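Budgeting for a two-arm mobile robot: what am I leaving out?

Last updated Sun 2 August

neemakinyua

We are a small group putting together an equipment request for a two-arm robot on a wheeled base. It has to drive between rooms, open doors by the handle and bring things back from tables. We have been working in simulation up to now, and the request is due before the January round.

So far the list has the robot, 3 spare gripper finger sets, a workstation and shipping. The vendor we are talking to is Arance. Their quote covers the base and both arms, with the grippers on a separate line. My supervisor thinks the simulated work is enough to justify the whole amount. I think a reviewer will ask why we need two arms and why we need them this year. What have other people put in a request like this, and what did you wish you had added?

Sarnorum_lab

I wrote one of these two years ago. The robot was the easy line. Look at the doorways first. In simulation you get a passage between two large tilted panels like this and the base either fits or it doesn't, and you reset and try again.
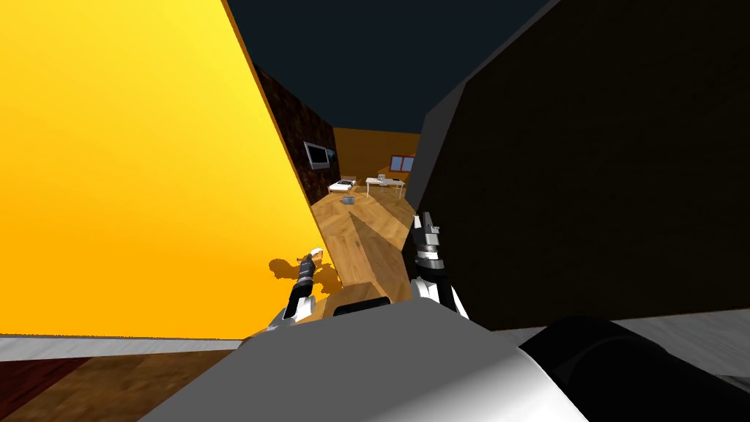 On real hardware a scraped arm cover is a service call. Measure every door in the building you plan to use, with the door open as far as it will go, and compare that with the base width plus whatever the arms stick out when they are folded. We had to pay for a change to one door closer that wasn't in the request, and it came out of the travel money.

Other lines we missed the first time:

- Service contract after the first year. Ask for it in writing at the time of the quote.
- A second battery. Ours took six weeks to arrive.
- Emergency stop, the wireless kind. Serix sells theirs separately from the base, so check whether Arance does the same.
- Floor repair. Small amount, but put it in.
- Staff time for calibration. We lost most of a month to it.

On the grippers, don't buy the widest ones just because they are on the price list. Go through your simulated runs and write down what the fingers need to close on. For us it was handles and small items, and the standard opening covered all of it. The wide set would have added 1,000 to each arm.

Finger shape matters more than people expect. A flat plate and a tapered tip behave differently close to a raised edge, and you can test that before you spend anything.

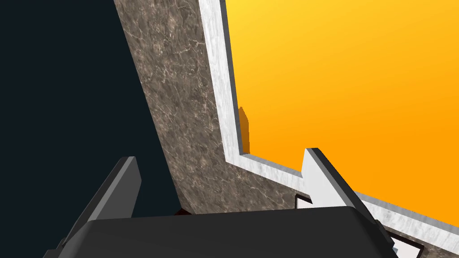 Can the gripper line wait until after the robot arrives?

It can, if the wrist mount is a standard one and the vendor confirms that in the quote. We bought one set with the robot and held the rest back until the following budget year. Your purchasing office may want a fresh quote for the second order, so keep the part numbers.

For the two-arm question, list the tasks that fail with one arm. Holding a door while carrying something through is the one our reviewers accepted. I would put it near the top of the request – they read the first page and skim the rest. For the door work, give the handle type and the side the hinge is on. A lever needs far less from the wrist than a round knob, and if every door you care about has a lever you can say so and go for the cheaper wrist.

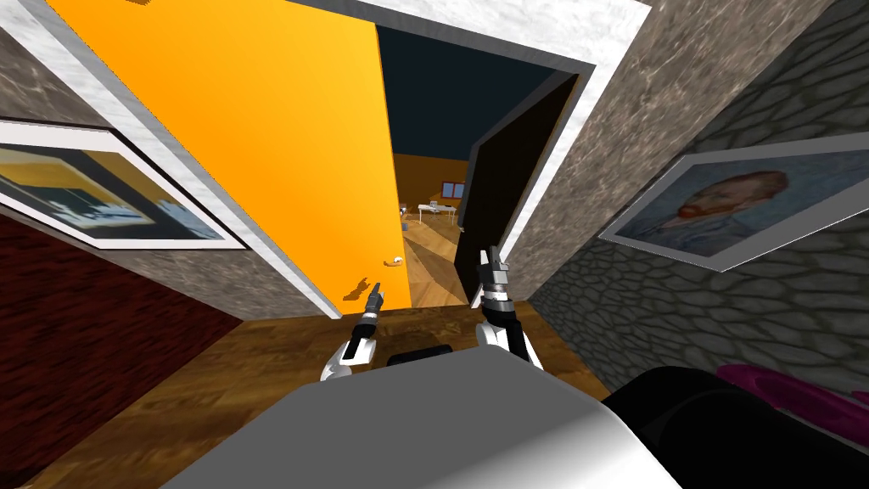 Leasing

pal_user_6

Look at leasing. We leased a Pal for 6 months and sent it back. If you only need it for one project it is cheaper, and repairs are on them. Don't know what the rates are now.

Comments (3)

neemakinyua: Thank you both. I measured the doors this morning and two are too narrow with the closers on. Adding a line for that. Arance says the stop button is included but the wireless one is extra.

Sarnorum_lab: Get them to put the wireless one on the same quote. A separate order later meant separate shipping for us.

dmt: Does anybody know if the lease covers the arms as well or only the base? Ours covered the base only – read the second page.

We use cookies to keep you signed in and to count visits. By continuing to use this site you accept our cookie policy.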